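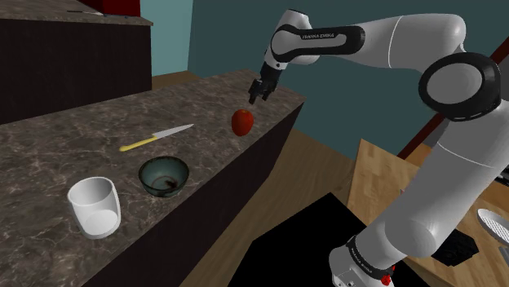 Speaker notes: Can it clear the counter yet?
Talk for the shop-floor and household automation session, Nov 3, 2023
Speaker: Roswitha Weidemann

Slide 1. The task

Leave the title slide up while people sit down. Start with the task and skip the company history.

Apple, knife, bowl, cup. One arm, one gripper, one counter. The instruction given to the policy is "put the apple in the bowl." Point out that this is simulation. The arm is a Franka Emika model and the gripper is still clear of the apple. Everything in the first half of the talk is simulated; the De Luca bench results come after slide 5.

Ask for a show of hands: who would let a machine do this at home with the knife left where it is? Wait for the answer. Move on.

Slide 2. What "can do" means

Three different claims get mixed up in this field.
Can do it once, with an operator resetting the objects.
Can do it repeatedly, same objects, positions varied.
Can do it in a kitchen it has not been set up for.

Most videos show the first. Most papers report the second. Buyers ask about the third. Say this slowly, the Arketholm people will want to write it down.

Slide 3. Objects, one at a time

Apple: easy in principle. Close to round, fits a parallel gripper, tolerates a bad grasp. Failure mode is rolling. An apple near the edge of the counter leaves little room for a missed grasp, and a nudge in the wrong direction ends the trial.

Bowl: as a target, fine. As something to be picked up, harder. The rim has to be pinched, and the load tilts.

Cup: no handle on this one. Grasp from outside if the opening of the fingers allows it, otherwise over the rim. Depth cameras on real benches do poorly with plain white surfaces under strong light.

Knife: flat on stone. The fingers need to get under or around a thin handle with almost no clearance. The blade is a separate problem and belongs to Urs Marti's part of the session – do not get drawn into it here.

Slide 4. Simulated results

We ran 400 episodes of apple to bowl with start positions varied. Do not quote the success rate without the conditions: fixed lighting, known object models, no people moving through. Hildegard Görtz has the full table if anyone asks for the breakdown by start position.

Two failure types dominate. Early closing, where the fingers shut above the fruit. Late release, where the apple is over the bowl and the gripper drags the rim on the way out. Neither is a planning error. Both come down to estimating height.

Slide 5. What does not transfer

Friction. Simulated stone and simulated apple skin have one number each. Real ones change with water, flour and grease.
Contact. Rigid bodies are cheap to compute, a sponge or a dishcloth is expensive.
Clutter. A second counter with more things on it is still a tidy kitchen by most household standards.

If time is short, cut friction and keep clutter.

Slide 6. Shop floor

Mathias Hämmerli's trial at Plastska: molded caps from tray to fixture, 48 hours with an attendant present. Easier than the kitchen in nearly every respect. Parts are identical, the tray is indexed, the floor is marked. The cell still stopped for caps that were stuck together, and a person separated them by hand. Mention that Sternik supplied the fixture.

Slide 7. Where this leaves us

Single-object moves with known objects: yes, usable now, with supervision.
Clearing a counter from start to finish: in simulation, sometimes. On a bench, with resets.
An unprepared home: no. I would not put a date on it and will say so if pressed.

Questions
Likely one from Urs Kuster on cost per move. We have no figure for the kitchen task. For Plastska, refer him to Mathias.
Likely one on two arms instead of one. Helps with the bowl, does little for height estimation.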